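Ticket: engine bogs out of slow corners
Opened by: Boonsong Srithong
Product: Vekska carb kit, kart class
Status: Open

Hi again! Me with the bogging kart. Since my last message I've done 7 laps with the new needle clip position and it's better, but it still falls flat coming out of the hairpin. You know that moment when you get on the gas and it just goes "bwaaah" and then wakes up two kart lengths later? That.

What I've tried so far: cleaned the carb twice (yes, the tiny passages too), new fuel line, fresh plug, went up 2 sizes on the main jet and then back down again because it got lazy on the straight. Fuel was mixed the same morning. I also swapped the Namow air filter for my old one and couldn't feel any difference.

Reply from Maeve Mac Mathúna
Thanks Boonsong, good detail! Main jet won't do much that low in the revs, so put it back to stock and leave it. Can you go to a 60 pilot and check the float height? Also have a look at the reed petals while the carb is off. Any chip on a corner and they need replacing.

Boonsong Srithong
Reeds look fine, float was a hair low (oops) so I've set it to the sheet. The 60 pilot is on order from Flindenano and should land in January, before the first club round I hope. Please keep the ticket open till I've run it!
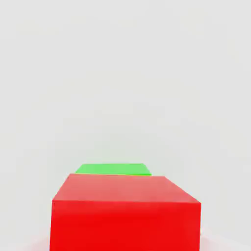 Red cube, close up (render)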